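How do I keep a toddler's flower girl dress from itching and riding up?

Posted by Bronwyn Treloar
August 13, 2022

Hi everybody, I hope this is the right section. My granddaughter is going to be a flower girl in October, when she'll be just past two and a half, and my daughter-in-law has handed me the job of getting the dress sorted out. I was thrilled to be asked, and I bought one right away from the Vendine children's line (ivory, satin bodice, three layers of tulle in the skirt, little cap sleeves). It's darling on the hanger. On the child, it lasted about as long as it takes to find your phone.

She tugged at the neck, she tugged under the arms, and when she sat down the whole skirt came up around her ears. There is a lining, but it stops at the waist, so the seam where the tulle is gathered sits right against her tummy. I ran my finger along it and I'd have cried too! The armholes are finished with some kind of stiff clear thread, and there's a tag the size of a playing card sewn in at the back.

I can do a hem and sew on a button, and I have my mother's old machine, but I'm no dressmaker. I would love to fix this dress and not start over, partly because the sash has already been dyed to match the bridesmaids. The wedding is outdoors at Dunstan Gardens, so there will be grass and steps and probably a breeze. She's out of diapers except for naps and long car rides, and it's a long car ride.
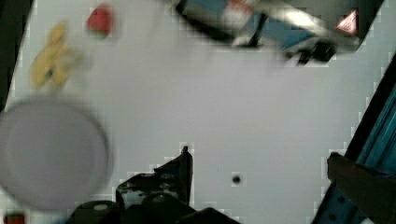

What kind of fabric should I use to cover the scratchy seam at the waist?

A soft cotton knit, the sort T-shirts are made from, or a cotton flannel if the weather will be cool. Cut a strip about two inches wide and long enough to go all the way around the waist with a bit to spare, fold it over the raw edges of the tulle, and stitch it down by hand to the seam allowance only, so nothing shows on the satin side.

That first bit came from the lady at the fabric counter, and I've pinned it in and can already tell it's going to help a great deal. So that leaves me with the armholes, the riding up, and whether she needs something underneath. Any advice would be so welcome, and thank you for reading all of this.

PumachMama

Oh, I feel for you, we went through exactly this with my middle one! What saved us was a plain cotton undershirt with the neckline cut down low enough that it didn't peek out. Wash it twice first so it's good and soft. You can get them in packs, and if you cut one badly you've got spares (I cut two badly). With cap sleeves I'd go for the tank kind, and then the fabric covers the armhole seam and you may not need to touch that stiff thread at all.

If you do want to get rid of it, please don't just pull it. On ours, pulling one end undid the whole sleeve the night before. Snip it every inch or so with small scissors, take out the little pieces with tweezers, and go over the seam again with ordinary soft thread.

Take the tag out with a seam ripper. Don't cut it off, or you'll leave that prickly little edge behind and she'll find it. And do put her in the dress for short spells at home between now and the wedding. Ten minutes with a snack she likes, then off again. Mine thought of it as her cookie dress by the end, although I'd make those pale cookies with no chocolate.

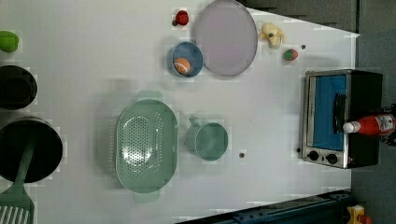
The other thing I'd say is to get bloomers to go over her underwear or pull-up. They won't stop the skirt from coming up, but when it does come up it looks sweet and no one minds, and she can sit on the grass all she likes. We used a cotton pair with soft elastic, a size bigger than she normally wore, so there was room for a pull-up in the car and it didn't bind at the legs. Bring a second pair in your purse. Have a wonderful day at the wedding!

oldneedles

buy a size up. they all run small

Brumov Sewing Room

Hello Bronwyn, I do alterations from home, mostly communion dresses and costumes, and I've had plenty of wriggly customers. PumachMama's advice on the undershirt is good and I'd start there, but let me add something about the skirt, as the riding up can be improved quite a bit.

When the lining stops at the waist, the tulle catches on itself and on her legs, and there's nothing with any weight to bring it back down. What I would do is add a half slip. Cotton batiste is lovely for this, or any light, smooth woven cotton. Make it an inch and a half shorter than the skirt, not too full, and give it a proper double-turned hem of about an inch, because that hem gives it a little weight at the bottom. Sew the top of it to the same seam allowance you're covering with your knit strip, and put the slip on before the strip so that the strip covers the raw edges of everything at once. I know you've already pinned the strip, sorry!

Please don't sew in drapery weights or beads, which I've seen suggested elsewhere. At that age anything small that might come loose is going in the mouth.

Check the bodice length too. Have her stand up and look at where the waist seam falls. If it sits above her belly button and she has some growing to do before October, it will pull upward every time she lifts her arms, and no slip will cure that. You can sometimes gain half an inch at the shoulders if there's enough seam allowance. Otherwise I'd go along with the short reply above and exchange it for the next size, and take in the sides a little. Your sash will still fit, as those are nearly always made long.

For the steps, have the skirt end at mid-calf or a little higher. Floor length looks beautiful in the catalog, but she'll walk up the inside of it. And press the tulle with a cool iron and a cotton cloth on top, trying it on a hidden corner first.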